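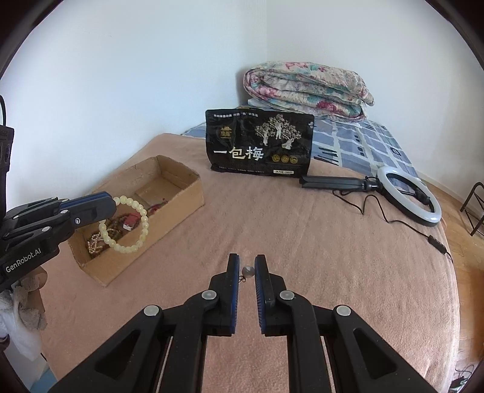
Beaded bracelet held over the cardboard box, bead-sorting task.

Vuladia project notes | Category: Meetings, Software
2 min read

Perception and planning catch-up, 25 Aug 2025
Present: Gladys Mabula (chair, minutes), Hamisi Kariuki, the Lultbridge team by phone

Gladys thanked everyone for making the time, and said how pleased she was with the month's work – the bead recordings especially, which are a joy to look through. The last minutes were agreed with one spelling fixed.

1. Perception. Hamisi went through the Kaijage tracker on 18 of the 19 bead recordings; the last one would not load. It loses a strand in 6 of them, mostly where the beads fold back on themselves and two lengths lie side by side.

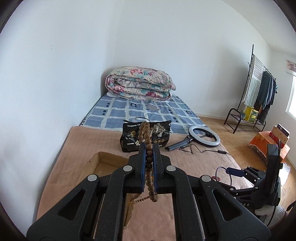
He would like to label strands as one long curve and drop the separate boxes per bead, and after a good long talk we all came round to it. Lultbridge asked whether old labels can be converted. Roughly 531 can, Hamisi thinks.

2. Planning. Droler still closes the fingers too early on small items. Gladys will try a slower approach for the final stretch and share the settings.

3. Tooling. The replay viewer is much quicker now, thank you Lultbridge! Keyboard shortcuts carried over to September.

Actions: Hamisi – curve labels, broken file. Gladys – Droler settings.

Contact the Vuladia notes desk | Back to top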